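Mandthorpe Issues Good Practice Rules for Simulated Robot Trials

The Mandthorpe automation program has published a set of good practice rules for teams that test robot tasks in simulation before moving them to factory equipment. The rules take effect in June and apply to all new projects in the program. 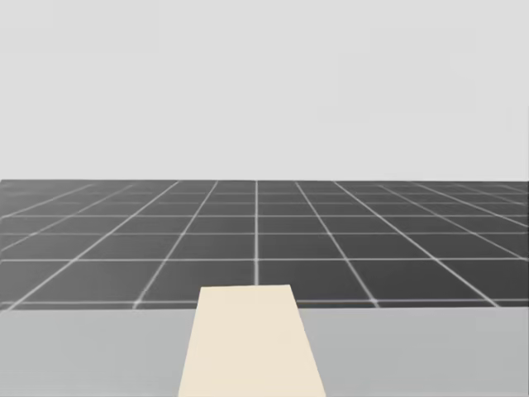
A cream-colored block on a table surface in a simulated test setting.

The document, titled the Rafferty Guide, runs to eight sections. It sets out how a simulated workspace should be prepared, how each trial should be recorded, and what must be reported when results are used to support a safety decision. It replaces the working notes that member firms have used until now, which differed from site to site.

Under the new rules, every project must begin with a baseline scene. The baseline is to contain the work surface and the workpiece, with plain surroundings, and no other loose items may be added until it has been approved. Teams must record the size, weight and surface friction given to each object, along with the version of the software in use. Any later change to these values – however small – must be entered in the project log and given a new scene number.

The guide also sets limits on how results may be presented. A success rate may be quoted only together with the number of trials behind it, and failed trials may not be removed from the count unless the software itself stopped running. Still pictures may be included in a report to show the layout, but they will not be accepted as evidence that a task was completed.

Drafting was based on a review of 369 trial records supplied by two member firms, Rulov and Getia. Reviewers found that many of the records could not be repeated by another team, most often for lack of information about starting positions or contact settings. Section three of the guide, the longest, deals with these points and includes a standard form for starting conditions.

Simulated results will not replace physical checks. A project that passes in simulation must still complete a supervised trial at reduced speed before the equipment is released for normal use. Guarding, emergency stops and operator training remain subject to the existing site rules and are outside the scope of the guide.

Projects already under way may continue under their current procedures until their next scheduled review. At that point, project leads will be asked to submit a completed baseline form and a summary of changes made since the work began. Records must be kept for three years after a project closes.

The Rafferty Guide is available to member firms through the Mandthorpe program office. Comments on the text may be sent to the same office and will be considered when the guide is next revised.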